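# How Long Books Stay Out: Borrowing Habits at the Durdale Community Library

## Why I picked this

I have been going to the library in Durdale ever since I was small enough to need the step stool by the drinking fountain, and in all that time I never once wondered how the people behind the desk decide what the loan period should be. It was three weeks when I was little, it is three weeks now, and I assumed somebody very wise had worked it out long ago. When our class was asked to find a local question and answer it with real records, I thought of this one first and never found one I liked better.

My question was simple enough to say out loud: do longer books stay out longer? I expected a plain yes, and I wrote that down in June before I looked at anything, so that I couldn't pretend otherwise later on.

## Where the numbers came from

The head librarian, Lorcan Breathnach, very kindly let me work with 826 loan records that had all names and card numbers taken out. Each line gave me the title, the section, the page count, the day it went out and the day it came back. I sorted them into children's, young adult and adult, and then into short, medium and long. Getting the page counts right took most of my patience — 18 records had none at all, and I had to go and find those books on the shelves and look at the last numbered page myself.

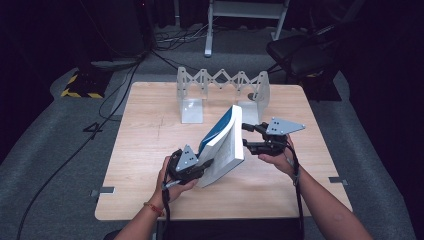
Page count is an odd way to measure a book once you start thinking about it. Large print editions run much longer than the ordinary ones, picture books often don't number their pages, and a collection of short stories can be put down and picked up in a way that a mystery can't. Thickness fools you too. A fat blue-covered book with a deep block of white pages, like the one held up over the table here, looks like a month's reading from across a room, and yet thick paper and generous type can make a fairly quick book look enormous. I decided to stay with page counts all the same, as they were the only measure I had for nearly all of the records, but I would ask for word counts if I did this over.

## What I found

The short answer is that I was mostly wrong, and I'm rather glad I was. In the adult section, long books did stay out longer than short ones, by 3 days on average. In the young adult section there was hardly any difference. In the children's section the pattern went the other way, with the shortest books coming back last of all.

I asked Mr. Breathnach about that, and he laughed and said that little books slide under car seats. He also pointed out that parents tend to borrow picture books in a big stack and bring the whole stack back together, so one missing book holds up all the others.

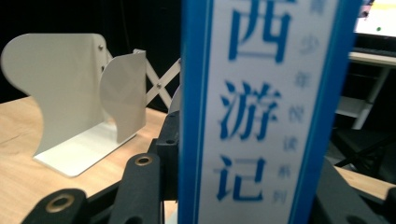 The other thing that surprised me was how many loans ended within a day or two of the due date, whatever the length of the book. I think most families in Durdale bring things back when the reminder comes, and the reminder pays no attention to whether anybody reached the last chapter. If that's right, my records say more about reminders than about reading!

## What I would do differently

I would want a second library to compare with, ideally one with a different loan period. I would also like to ask borrowers whether they finished the book, even if only 10 of them answered, and to separate renewals from first loans. I lumped them together at the start and by the time I noticed, my charts were already drawn.

My thanks go to Mr. Breathnach and the desk staff, who put up with me and my notebook through a good many afternoons, and to my mother, who drove me there and found two overdue picture books under the passenger seat on the way.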